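Last updated: May

Setting the Friction and Drag on a Ball Head

Filed under: Tripods and Heads, Support Gear, Maintenance

Most ball heads with more than one knob have a friction control separate from the main lock. The lock clamps the ball so it does not move. The friction control sets the lowest amount of drag the ball will have when the lock is fully open. Many owners leave the friction control where it was when the head came out of the carton, which on most heads is close to zero. A head set this way lets the camera flop to one side as soon as the lock is released.

The steps below use a Navthorpe head with a 46 mm ball, on Derkulley carbon legs. They apply to any head with a separate friction control, including those where it is a small thumbscrew set into the main knob. They do not apply to heads with a single lever, which have no adjustable minimum.

What you need

- The ball head, mounted on the tripod you normally use
- The heaviest camera and lens combination you plan to put on it
- A lens with a tripod collar, if that is how you mount it in the field
- A coin, if the friction screw is slotted
- A dry, lint-free cloth

Before you start

Check that the head is tight on the tripod. Grip the base of the head, not the ball stem, and try to turn it counterclockwise. If it moves, tighten it and run the set screws up from under the mounting plate. Set screws should be snug. Overtightening them can mark the base of the head and, on some plates, lift it slightly out of level.

Wipe the exposed part of the ball with the dry cloth. Do not use oil, grease or a silicone spray. Ball heads in this class are designed to run dry, and a lubricant on the ball lowers the holding force. It also picks up grit, which then scores the liner. If the ball already has oil on it, follow the cleaning procedure from the maker of the head before going further.

Spread the legs fully and leave the center column down. Point one leg in the direction of the lens.

Step 1. Open the friction control

Turn the friction control all the way out. On the Navthorpe this is counterclockwise to a soft stop. Do not force it past the stop. On heads with a thumbscrew inside the main knob, open the main knob first, or the thumbscrew may feel stuck when it is only loaded.

Step 2. Mount the camera

Close the main lock firmly. Mount the camera and check the clamp twice, first by eye and then by trying to slide the plate in the clamp. If the lens has a collar, mount it by the collar and move the plate forward or back until the load balances over the stem. A load that is out of balance will need more friction than it should, and the head will then feel stiff with everything else you put on it.

For the test load I used a 80-200 zoom mounted by its collar. A short prime on a light body will not tell you much.

Step 3. Find the drop point

Keep one hand on the camera. Open the main lock slowly with the other hand until the ball starts to move. Let the camera tip forward a little, under control, and bring it back. With the friction control fully open there should be almost no resistance. If there is a lot, the ball is dirty or the lock is not fully open.

Step 4. Add friction

With the main lock fully open and one hand still on the camera, turn the friction control in by small amounts. After each turn, tilt the camera forward to a shallow angle and relax your grip without letting go. Stop turning when the camera stays where you put it but can still be moved with light pressure on the lens.

Repeat the check at a steeper angle. The load on the ball goes up as the camera tips further from vertical, so a setting that holds at a shallow angle may creep at a steep one. Set the friction for the angle you use most. It is not necessary to hold the camera at the full limit of travel with the lock open, and a head set that tight is hard to aim.

Step 5. Check the movement

Move the camera slowly in a small circle. The motion should be even all the way around. Two faults are common:

Stick and release. The ball resists, then jumps. The friction is usually set too high, or the ball has dust on it. Back the control off slightly, wipe the ball and try again.

Tight on one side. The ball moves freely in one direction and drags in the other. This often comes from dirt on one part of the ball. If it remains after cleaning, the liner may be worn, and the head should go back for service.
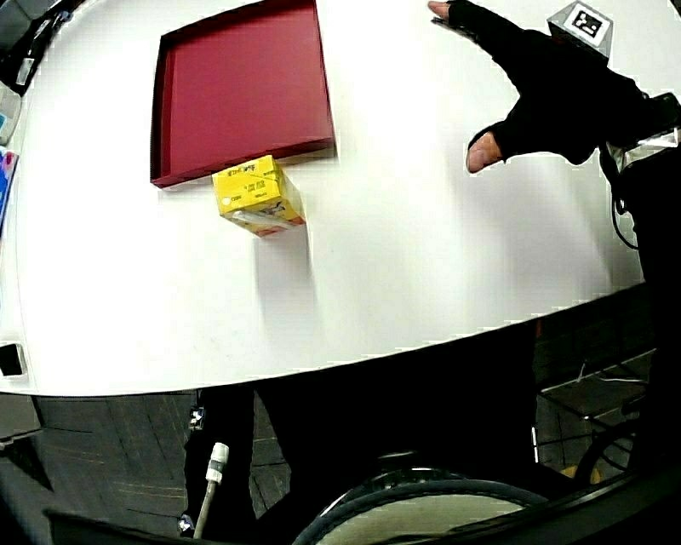 Step 6. Check for shift on locking

Aim the camera at a small, fixed target and place it under the center focus point. Close the main lock while looking through the finder or at the magnified live view. Some shift is normal on inexpensive heads. On a good head with the friction set correctly, the target should stay at or very near the focus point. If it drops each time, add a little friction and repeat.

Turn the panning lock through its range at the same time. The panning base has its own lock and is not affected by the friction control. If the camera rotates when you touch the focus ring, the problem is in the base.

Step 7. Record the setting

If the friction control has a numbered scale, write down the number and the load it was set for. The Verkthorpe heads have a scale. The Navthorpe does not, so I put a small paint mark on the knob and a matching one on the housing. Keep the paint well away from the gap around the ball.

Changing loads

A setting made for a heavy load will be stiff with a light one. If the difference is large, repeat Steps 3 and 4 for the second load and make a second mark. Always support the camera when going from the light setting to the heavy camera. The head will not hold it until the friction has been turned up.

Cold weather

Some heads get stiffer in the cold and some get looser, depending on the liner. Set the head indoors, leave it outside for up to 2 hours, and repeat Step 4. If the setting has moved, mark the cold position separately.

Storage

Back the main lock off before putting the tripod away for a long period. The friction control can stay where it is. If the head travels in a Shiferaw bag or another tight case, tip the stem into the drop notch only if the case is too short otherwise, and close the lock lightly so the ball does not rattle.

This site uses cookies to remember your display settings and to count page visits. By continuing to browse you accept our cookie policy.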